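Hendska Piano Circle
Minutes of the monthly meeting, November 7, 2023
Held at the Skaltent Music Room

Present: Pramila Goel (chair), Lenni Väisänen (minutes), Rekha Sachdeva, Shivam Nigam, plus members, 16 of us in all
Apologies: Hemant Dubey (sent notes on item 4)

1. Last minutes
Approved with one change. The duet played by Rekha and Shivam was the Fauré Berceuse from Dolly, and I had put it down as Debussy. Sorry, both!

2. The room and the piano
The piano was tuned two weeks ago and everyone who has played it since is delighted. The buzz on the low B flat has gone. Shivam asked if the tuner had touched the pedals, as the left one still squeaks on the way up. Pramila will ask. The bench is also due for new felt on its feet, and Rekha has some left over from her own.
Skaltent have confirmed we can keep our evening slot through June at the same rate. Very good news, and Pramila was thanked for getting the answer in writing.
Please remember to close the lid and put the cover back on. It was left off twice last month.

3. Money
The sheet music fund stands at 266 dollars after the tuning. Agreed to spend part of it on the Upadhyay album of easy duets, which several people have asked for. It has large print and sensible page turns, and the lower part is playable by someone in their first year. Rekha to order one copy for the library and see whether we like it before buying a second.

4. Winter recital
This took up most of the evening and was a lot of fun.
Hemant's notes suggest opening with the beginners so that they can enjoy the rest of the night. Everyone agreed. We also liked his idea of ending with a piece for six hands, if three people can be found who don't mind sharing elbow room. Pramila, Shivam and I have put our names down. We tried a few pages of the Rachmaninoff Romance after the meeting and it was messy and glorious.
Time limit per player: there was some back and forth. Five minutes was felt to be too tight for anyone playing a whole sonata movement, and ten makes for a long night. Settled on seven, with repeats left to the player's good sense.
Programs: Shivam will type them up. Send him your title, composer and opus number, spelled the way you want it printed.
Refreshments: same as last year, bring a plate to share. Rekha is making the cardamom buns again – applause was recorded at this point.
Announcing the pieces: players may say a few words about what they're playing. It went down so well at the spring recital that we would love more people to try it.

5. Zivodero workshop
Zivodero have offered us a morning on sight-reading at their studio, with places for up to 3 players at each piano. A show of hands was strongly in favor. Pramila to find out dates and whether people can bring their own music. Shivam hopes some of it will be on reading bass clef ledger lines, and he was not the only one nodding.

6. Any other business
Rekha asked if we could swap the order of the evening now and then, with playing first and talk after. We will try it next time.
The library box needs sorting. Lenni will bring folders.

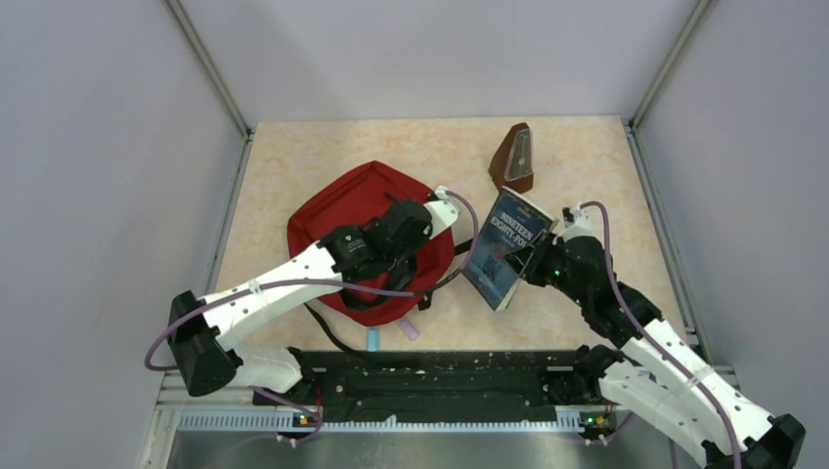
7. Practice theme for next month
Steady tempo was chosen, by a wide margin, and the homework is one page of anything you like, played slower than you think you need to. Start at half speed and move up only when a page feels easy. A phone app will do the job, though there was a lot of love around the table for the old wooden pyramid kind with the clear front, and anyone who has one at home is warmly invited to use it. Bring your page to the next meeting, along with the speed you ended up at. Rekha is going to attempt the Bach C minor prelude, and Pramila is back on Clementi. Meeting closed at nine, and the playing went on until half past.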